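Panside
Home | What we test | Reports | About us | Contact

About us

Panside tries out robot grippers for people who are thinking of buying them. We also do arms, cameras and the controllers that hold the lot together, but grippers are where most of the arguments start, so grippers are most of what we do.

We are three people and a long bench in Chiriac Yard, Daven, between a tile shop and a firm that mends church organs. The organ people are very quiet until they are not. If you ring and hear a single low note held for a minute and a half, we are still on the line.

How we got here

Panside was set up by Bohdana Ivanyshyn, after nine years of fitting arms in other people's packing halls. In that time she read a great many gripper brochures. Every gripper in every brochure was holding an egg. She has nothing against eggs, but no customer of hers had ever packed one, and when she asked suppliers how the same fingers would do with a cup lying on its side against the rim of a tray, she was generally sent another picture of the egg.

So she rented the bench, borrowed two sets of fingers from a customer who was cross with both, and ran them against each other for most of a winter. The write-up came to 11 pages. The customer read the first one, bought the cheaper set and has been happy ever since, as far as we know. He still sends people our way, and we still send him the other 10 pages when he asks a question they answer.

The name comes from an early test in which the arm was told to pick up a saucepan and picked up the side of the bench. We were going to change it once we had thought of something better.

What goes on the bench

Household things, mostly. Cups and mugs, small bottles, clear glasses, chess pieces, trays with a lip. They come out of charity shops and our own kitchens, and the full set lives in a crate by the door. There are 40 objects in it, each with a line in the record book saying what it weighs, how shiny it is and who would like it back at Christmas.

We get asked why we don't use proper test blocks. We do own some. They are very good at being picked up. Ask a gripper to take a turned pawn that has fallen over, and you learn more in a morning than the blocks will tell you in a week: whether the fingertips meet where the maker says they meet, whether the pads drag, and whether the camera can tell the piece from the table once the fingers get in the way.
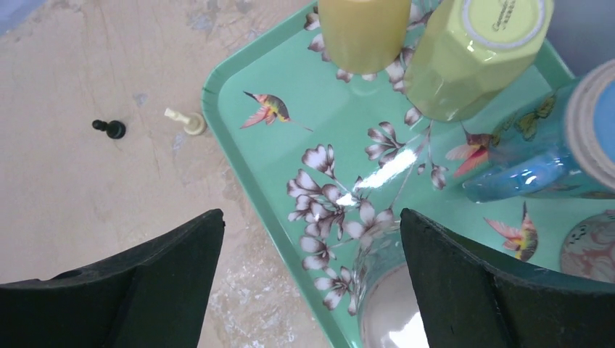
The wrist camera is its own line in our reports, and it earns it. Plenty of buyers choose fingers first and then find that the camera spends the last few centimetres of every reach looking at rubber. Wide pads grip well and block the view. Narrow ones leave you a lovely clear picture of the thing you are about to drop. We try each camera with each set of fingers and write down at what height the object goes out of sight, in plain millimetres, with the bench lights on and then with them off and the blind half down.

Patterned and glossy surfaces get a section too. A good many vision systems are shown off on plain grey cloth, and a good many kitchens, canteens and shops have not been told about the plain grey cloth. We put things on flowers. We put things on birds. We have a printed hummingbird that one system, now withdrawn, tried to pick up so many times that Bohdana made it employee of the month for December.

How a comparison runs

You send us the grippers you are choosing between, or tell us which ones and we try to get them on loan. We bolt them on and spend the first day finding out which screws were left out of the box. Then we run every gripper through the same jobs, with the objects put back to the same starting places, until we have enough tries to say something useful.

The tries are logged in Grodent, a program we wrote ourselves and named after a biscuit tin. Grodent is ugly and has one button that we have agreed not to press. What it does do is keep the video, the finger forces and the joint angles side by side on one clock, so that when somebody says "it was the camera" and somebody else says "it was the fingers", we can go back and look. The last full comparison came to 3058 tries. Bohdana can tell you about the last one in some detail and will do so unless stopped.

Each try is marked as one of the following:

Held. It picked the thing up, kept hold of it and put it where it was told.
Held, sort of. It got there, and we would rather you hadn't been watching.
Dropped.
Shoved. The object has moved, and the gripper has not noticed.
Stopped by hand. One of us reached for the red button.

We used to have a sixth, "Other", but it filled up with stories.

Two arms or one

A fair part of our work these days is on two-arm benches, where the grippers may be matched or may be strangers to each other. Two arms are much more than twice the bother. They want the same mug. They swing an elbow into the space the other one was counting on. Cables that behaved for months on one arm find a whole new set of things to catch on, and a cable that is tugging at the wrist will make a decent gripper look like a bad one. We have seen fingers sent back to the maker for a fault that was a matter of cable ties.

For that reason we check cable slack at full reach before any try is counted, and again at the end of the day. It is dull and it goes in the report.

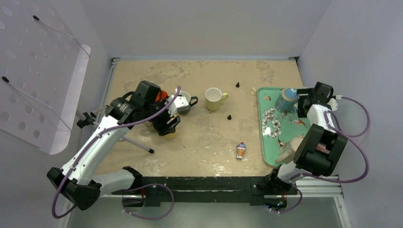
The two-arm bench, with mugs to the left and the green tray on the right.

What you get at the end

A report in ordinary English, with the numbers at the back and the answer on page one. If two grippers came out the same, we say they came out the same and suggest you go by price, or by which firm picks up the phone. If none of them will do your job, we say that as well. We have been asked to put it more gently and have tried, but it takes up more room.

You also get the videos, good and bad. Most people watch the bad ones first, with the sound up. There is no need to feel ashamed of this.

Makers are welcome to send us their grippers, and several do. They see their own results before anyone else and have two weeks to tell us if we fitted something back to front. Twice they have been right. They don't get to pick the objects. One maker did ask if we would consider an egg.

Who we are

Bohdana Ivanyshyn started the firm and runs the tests. She writes page one of every report and answers most of the post. She believes most gripper trouble can be heard before it can be seen, and would like the organ people to know that she means nothing personal by it.

The other two of us look after the controllers and the cameras, and have asked to be left off the website. One gave a reason.

What we don't do

We don't sell grippers, fit them in your building or take a cut from anyone who does. We don't test suction cups at the moment, as the pump shares a wall with the tile shop and words were had. We don't do food that is still food. And we can't tell you whether you need a robot at all, although if you bring your job to the bench and it turns out to want a shelf moved a bit to the left, we'll say so and charge you for the tea.

Coming to see us

Visits are welcome in the afternoon, from two o'clock. Mornings are for setting up, when we are poor company. Bring the thing you want picked up, in its real state, with the label half off if that is how it reaches you. Please don't clean it first. Bring several if it breaks.

The bench is up the stairs on the left of the yard. There is a bell, which the organ people have improved.

Panside, Chiriac Yard, Daven
Reports | Send us a gripper | Borrow the crate | Terms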